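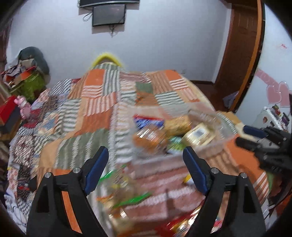 A patchwork quilt in orange, sage green and cream.

How to Wash a Patchwork Quilt at Home

3 min read

Most cotton quilts can be washed at home. Very old quilts, silk pieces and anything with wool batting should go to someone who cleans textiles for a living. The steps below are for a cotton top with cotton or polyester batting.

Check the seams first

Lay the quilt flat in good light and go over both sides. Mend open seams before washing -- a one-inch gap can easily turn into a six-inch gap in the machine. A short ladder stitch in matching thread is enough. If a patch has worn through, baste a piece of netting over it and do the proper repair afterward.

Test for bleeding

Reds, navies and dark greens are the usual trouble. Wet a white cloth with cool water and a drop of detergent, press it on each dark fabric for a minute, and look for color. If any shows up, leave the quilt out of the machine and ask a cleaner. Color catcher sheets help with a small amount of loose dye, but they won't save a quilt that bleeds heavily.

Washing

Use cold water, the gentle cycle and a mild liquid detergent with no bleach or softener. Wash the quilt by itself. A queen size needs a large drum, and if you have to push it in, the machine is too small. Take it to a laundromat instead.

Set the spin to 800 rpm or lower. Run a second rinse if the water still looks soapy.

For hand washing, line the bathtub with a clean white sheet, fill it with cool water and press the quilt up and down. Don't wring it. Drain the tub, refill until the water runs clear, then lift everything out by the sheet. It will be heavy, so get a second person.

Drying

Spread the quilt on dry towels or a clean sheet, out of direct sun. Turn it over every few hours. Hanging it wet from a line pulls on the stitching. If you must use a dryer, choose low heat and take the quilt out while it is still slightly damp, then finish it flat.

Storing

Wait until it is fully dry, including the batting. Fold it in a cotton pillowcase, not plastic, and refold it along different lines every few months. I do mine in September, when the heavier bedding comes out.

Written by Karine Petrenko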